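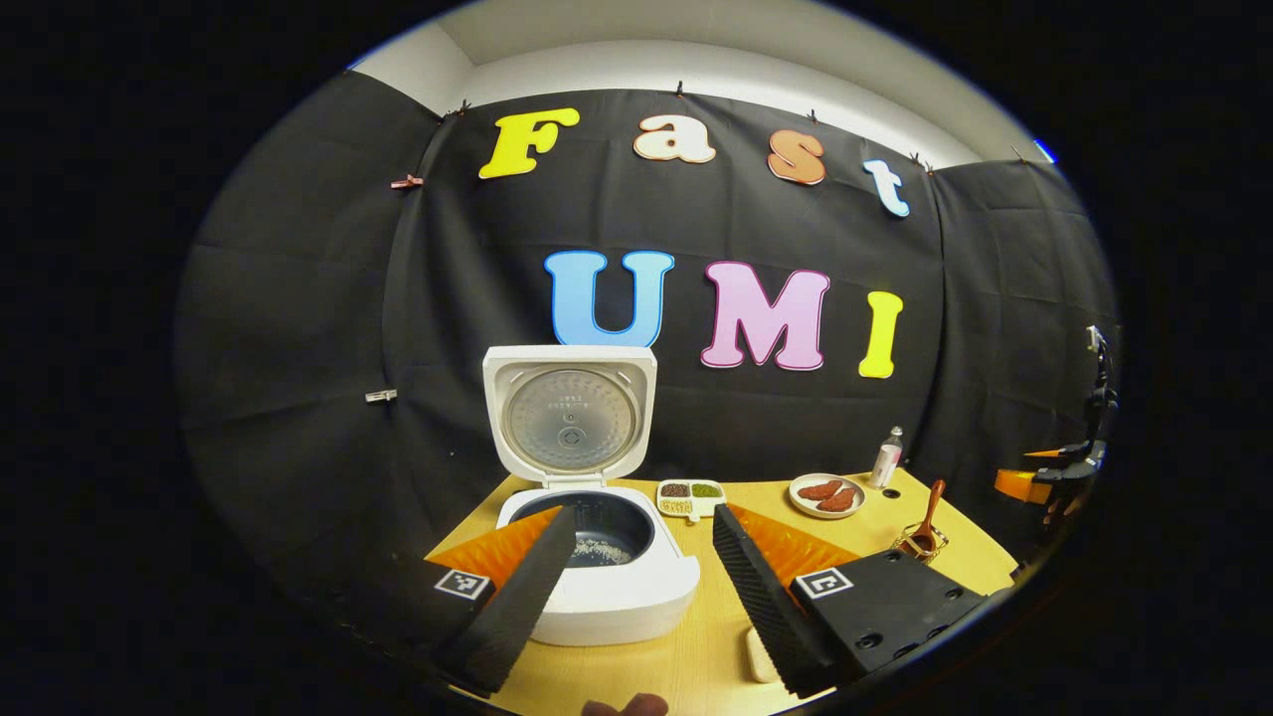

Rice cooker tips, and which of them are worth the bother

Last updated May 2020

I have owned a rice cooker long enough to have been told a great many things about it. Half the advice comes from the backs of packets and the other half from relatives. Over the years I've tried most of it, usually on a weeknight and usually while hungry, so treat what follows as kitchen experience and nothing grander.

Rinse until the water runs clear

It never does. Three changes of water will get rid of the loose starch and any dust, and after that you are washing rice for the pleasure of it. I have done eight rinses and I have done three, side by side, and could not tell the bowls apart. Do it in a separate bowl or a sieve. Swirling grains about in the cooker's own pot wears the coating, slowly, and a new pot costs far too much. Mine is from Gamar and the replacement was nearly the price of the whole machine.

The knuckle method

Put your fingertip on the rice and add water up to the first joint. People swear by this. It works tolerably in a medium pot with a medium amount of rice, and for a small pile at the bottom of a wide pot it gives you porridge. If you are cooking for one, measure. The little plastic cup that comes with the machine is smaller than most kitchen measuring cups, so use it for the water as well or ignore it altogether.

Soaking

White rice: skip it, unless the packet is very old. Brown rice: 17 minutes, an hour, overnight, I have seen them all recommended with great confidence. An hour helps. Overnight helps a bit more and I rarely remember.

Beans and rice in the same pot

Most of the bad advice lives in this section. A recipe will tell you to tip everything in together and press the switch. With split or very small pulses you may get away with it. Whole mung beans want a soak of a few hours and then they'll cook alongside brown rice quite happily, though with white rice they can come out a touch firm. I like them firm.

Red kidney beans are another matter. Soak them overnight, throw that water away, and boil them hard in fresh water on the hob for a full ten minutes before they go anywhere near a gentler pot. Then simmer until properly soft. A rice cooker will not do that boiling reliably and undercooked kidney beans can make you properly ill. If you can't say for certain what your dark red beans are, treat them as kidney beans. Adzuki are more forgiving, but they still take far longer than white rice does, so I cook them first and stir them in.

Pale grains such as millet or pearl barley can go in with the rice. Swap a few spoonfuls, no more, the first time. Barley drinks more water than you'd think.

Set everything out first

I used to think this was for people on television. For plain rice it is. For a mixed pot I've come round to it: a divided tray with the beans in one part and the grains in another, next to the cooker with its lid up, before any water goes in. It stops me finding the soaked mung beans in the fridge after the machine has clicked off. A saucer for each would do the same job. Trirwood sell a tray with a lid and I have not found a use for the lid.

A spoonful of oil, a pinch of salt, a splash of vinegar

Oil cuts down the foaming a little. Salt is up to you. Vinegar, as far as I can tell, makes the rice taste slightly of vinegar.

Cleaning the lid

The underside of the lid is the part that gets forgotten, and it's the part that smells. Wipe it after every use. If the inner panel unclips, wash it; if it doesn't, don't force it – check the booklet. Pull out the vent cap if it is the removable sort and rinse it through, as starch dries in there like glue. Unplug first, obviously. Then leave the lid up until everything is dry.

Keeping rice warm all day

The button says you can. The rice says otherwise by mid-afternoon. I give it two hours, fluff it once, and anything left goes into the fridge in a shallow dish without hanging about on the worktop. Eat it the next day and heat it until it steams right through.

Bay leaves in the storage jar

Sławomir Jasińska wrote in last July to say that a bay leaf keeps weevils out. I tried it. I had a bay leaf and weevils. A jar with a tight lid does the work, and the leaf is better off in a stew.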